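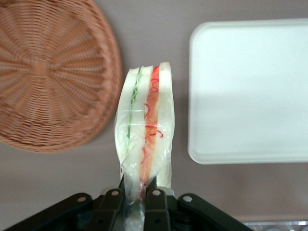 Visit to the gripper test day at Skoltano
2019-09-16

Our company packs cold lunches for offices and two hospitals, and for a long time I have been asked by my manager if a robot could do the last step, when the food goes from one place to a tray. I always answered that I did not know. So when Skoltano invited customers to a test day in their workshop in Jendov, I registered for myself and my colleague Teresa Pietrzak, who is responsible for our packing line, and we took the early train.

The workshop is 4 km from the station, behind a timber yard, and it is badly signed. We walked past it once. Inside it is warmer than one expects, and there was coffee and a plate of poppy seed cake. There were 35 visitors on the list. Most came from bakeries and from firms that make salads, but I also spoke with a man who packs candles and a woman from a school kitchen.

The morning began with a talk, which was too long for my taste. It was a history of the company with many photographs of former offices. The useful part was a short explanation of how they do their tests. Every gripper is mounted on the same arm, with the same controller and the same small camera at the wrist, and every gripper gets the same objects. Only the fingers and their settings change. I liked this very much, because at fairs I always see one gripper with one object that suits it.

After the talk we were divided into groups and each group went to a table. Ours had food on it, and we stayed there nearly the whole day.

The gripper with linkages

The first one we tried was the simplest, a dark two-finger gripper from Krawczyk with flat plates and pins. When it closes, the inner fingers come together and the outer links move with them. It looks like something from a garden tool shop, and Teresa said so rather loudly. The engineer was not offended. He said that it is cheap, that it can be taken apart with one key, and that all spare parts are kept in stock.

For us the interesting object was the wrapped sandwich. White bread, something green, something orange-red, and plastic film around it, in fact very near to what we sell. My first idea was that the gripper should take it by the bread, in the middle. The engineer let me try it so with the hand control, and I pressed the bread flat. He then showed his way, which is to hold it low, where the film is gathered and twisted. There the fingers close on a narrow neck and the slices above are standing free, with their soft round edges as they should be. I would not have thought of it. At home we all lift a sandwich by the bread.

There is a price for this. Some of the filling was in the twisted part, behind the film, and was squeezed there. A customer who opens it would perhaps not notice, but our quality people would. We asked for less force and ran a series of 52 lifts. Three times the sandwich turned between the fingers and came down on its side. With the original force it did not turn, but the marks in the film were deeper. Teresa wrote down both settings and wants to repeat it with our own film, which is thicker.

The soft gripper

After lunch (soup, very good) we changed to the soft one from Werniser. It has rubber fingers filled with air. It can hold the sandwich by the bread without pressing it flat, and this made a strong impression on everyone at our table, also on me. It was slower, however, and it needs compressed air, which we do not have in our packing room. The rubber also slid on the shiny film when the arm started quickly. The engineer made the start gentler in the controller and it became better, but then a lift took so long that Teresa began to look at the clock.

I asked about cleaning. The soft fingers can be washed with normal foam, he told me. The linkage gripper has many small holes and gaps between the plates, and crumbs will go there. For a food room it would need a cover or a different construction. I think this matters more than the speed, and it was not mentioned in the talk.

The camera

I want to write also about the wrist camera, because I had not given it any thought before the visit. It looks over the gripper and shows the fingers and what is between them. With the sandwich held upright one can see the cut side with all its layers, and in the background a wicker basket and a white tray. For the operator it is very practical. One sees at once if the object is straight or leaning.

The weak point is the film. It shines. Under the ceiling lamps there are bright lines across the folds, and the software sometimes took such a line for an edge of the bread. They have collected 166 recordings with wrapped food and will collect more, with lamps at different heights. I asked if a simple matt screen over the lamp would not help. He said maybe, and wrote it on his hand — I hope he did not wash it before he came home.

Costs and what we do next

Prices were given only on paper and I was asked not to publish them. I can say that the difference between the two grippers is smaller than I expected when the air supply is left out, and rather large when it is included.

We agreed to send Skoltano a box of our own products: two kinds of sandwich, the wrap with egg, and the small salad cup, which I fear will be difficult for both grippers. They will run the same series and send us the results with the videos. The next test day is planned for May, and then they want to show a gripper with suction also.

For anybody who goes there: take the bus from the station, and bring your own product if it can survive the journey. The man with the candles had brought a whole case of his, and he got more attention than all of us.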